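Umum two-finger gripper kit for cardboard sorting: worth it?
Reading time: 2 min
Print this thread | E-mail this thread

baler_side
We run a small recycling line in Rondatville and have the Umum kit on trial until the end of January. It comes with the gripper, a wrist camera and the pick software. Strachan quoted us a competing suction setup for less money. Has anyone lived with either one?

kraft_n_tape
We had the Strachan cups for 10 months. Good on clean, flat sheets. Torn corrugated leaks air and the cups let go. I would still buy suction again if most of your feed is flat.

baler_side
Not much of ours is flat. Here is a wrist camera view from the trial, with a folded piece between the fingers.
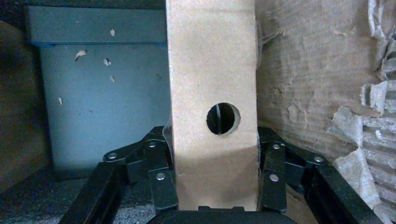 Wrist camera, Umum gripper on tan cardboard with a punched hole. Torn corrugated behind it on the right.

You can see wrinkles low down where the fingers press. I don't care about that on scrap, but somebody handling reusable cartons might.

dockdoor4
I'd care. We reuse cartons and a crease there gets them rejected. Did you turn the grip force down?

baler_side
It's at the default. The manual lists 2 force modes and I have only tried the one.

rarnmont_user
Try the low mode before you judge it. We bought ours through Rarnmont and ran 100 test picks in each mode. Low dropped more of the heavy double-wall pieces and was fine on everything else.

kraft_n_tape
That hole would be trouble for a cup placed in the middle, I'll give you that. A cup higher up might seal. I don't think one piece settles it.

dockdoor4
Agree. Ask what replacement finger linkages cost, too. Our quote was $142 a pair, before shipping.

baler_side
Didn't have that number, thanks. I'll run low mode tomorrow from 7 a.m. and post the drop count.

Contact | Copyright Rondatville Materials Forum | Back to top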